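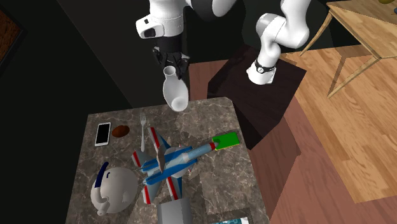

Bleeding the Cooling System After Radiator Replacement

Park the vehicle on level ground and let the engine cool fully. Set the cabin heater to maximum. Open the bleed screw on the Starnell radiator by 3 turns and fill slowly with Linitz coolant until a steady stream emerges. Close the screw. Refit the cap, start the engine and hold it below 3000 rpm until the fan cycles twice. Switch off, allow to cool and top up to the upper mark. Check the level again after 72 miles.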